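Bridinham workshop teaches robots by hand, one phone case at a time

A small workshop in Bridinham has finished its first full set of hand-taught lessons for robots, and the people who made it can hardly wait to start on the next one. The set holds 1,000 recordings of everyday pick-up jobs, all of them done by people holding a gripper in their own hands, with no robot arm in the building at all.

The project is called Golob. It began in the fall as a side job at Litport, a company that packs and ships small goods for online shops, and it has grown fast. Twelve people have now taken a turn at it, most of them from the packing floor, and a few have become very good indeed!

"The packers pick it up quicker than the engineers do," said Dilwyn Prydderch, who runs the project. "They already know how to take hold of an awkward thing without squashing it. All we ask is that they do it with a gripper and let us record it."

Before this, the team steered a robot arm from a desk with a pair of joysticks. It worked, but it was slow going. On a good day one person could get through 12 clean recordings, and a missed grasp often meant stopping to reset the arm. With the handheld tools the best day so far is 134, and that was with a long lunch.

There is a catch, of course. A person can do things with a wrist that an arm can't copy, so every recording gets checked against the reach and speed of the arm that will one day have to repeat it. Out of the first 1,000, the check threw out 311 - far more than Prydderch had hoped. Most of those came from the opening week, when everybody was moving too fast. A short practice session for newcomers has brought the number way down, and the rejected jobs were recorded again to fill out the set. 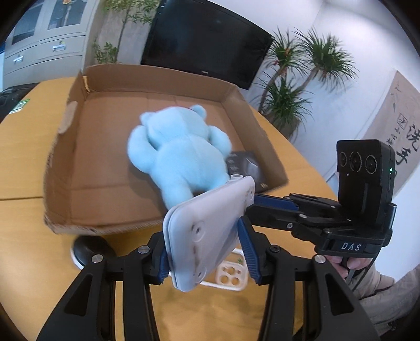

Two-handed work is the part the team is most excited about, and it is where the next set will spend most of its time. One gripper can lift a thing, but sorting a box of mixed goods often calls for a second one to steady, hold back or take over. The goods are mixed on purpose, too. A white phone case held between ribbed blue pads is a stiff, flat thing that wants a careful squeeze, while a fuzzy plush bear lying face down in a cardboard box gives way wherever you press it. A robot that has only ever learned one of those is going to have trouble with the other.

Anyone on the packing floor can suggest an object for the next round, and the list is already a long one. Socks are on it, along with tea strainers, a bag of marbles and a bicycle bell. Prydderch says the marbles may have to wait.

The first set will be tried out on a real arm at Litport's Conley site, starting with single items on a flat table and moving on to full boxes if that goes well. Recording in Bridinham carries on in the meantime, and there are still places for packers who want to learn the two-gripper jobs.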